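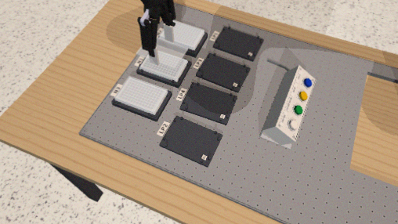 Happy March, crafty friends! It's been a little quiet on the blog and I'm sorry about that, I've been up to my elbows in paper strips. I finally caught the quilling bug (years after everybody else, I know) and I've been making a big round wreath for the inside of my front door.

The strips came from Kang, my favorite little paper shop over in Galtness. They sell a mixed green pack with 200 strips in it, and I thought that would last me until summer. Nope! I was down to the ugly olive ones before I'd even filled half the ring, so back I went for another pack, plus some cream and a dusty pink I really didn't need.

If you haven't tried quilling, you roll a thin strip of paper into a coil, let it relax a bit, then pinch it into whatever shape you like. One pinch makes a teardrop and two makes a leaf. I started out rolling around a toothpick and my coils were all different sizes, so I gave in and bought the Prenasach slotted tool. Much better! The slot does leave a tiny crimp in the center of each coil, but on a leaf it hardly shows.

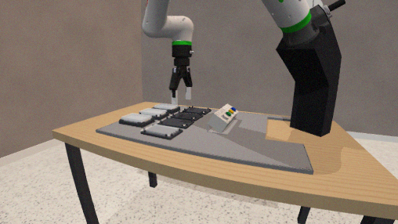 Glue was the other thing I got wrong. I used my regular tacky glue to begin with and it oozed out of every seam and dried shiny, yuck. Then I tried Vadolix, the one in the skinny bottle with the metal tip, and you only need a dot at the end of the strip. Hold it for a slow count of ten and move on to the next. Do put the cap back on, though. I left mine off overnight and spent my whole coffee the next morning poking at the tip with a pin.

For the base I cut a ring out of a cereal box, doubled it up and covered it with plain brown kraft paper. I glued the bigger leaves down first, all pointing the same way, then tucked the small ones into the gaps and dotted the pink roses on last. There are 30 roses and almost 333 leaves. I only know because I wrote the tally on the back of an envelope to see if I'd need a third pack (I didn't, phew).

It took me 2 weeks of evenings, mostly with an old movie on. A few of the early leaves are pretty wonky, so those went at the bottom where the bow covers them.

I have a big pile of cream strips left over and I'm thinking daisies, maybe on some birthday cards. If you've got a good way to do fringed centers without snipping right through the strip, please leave me a comment!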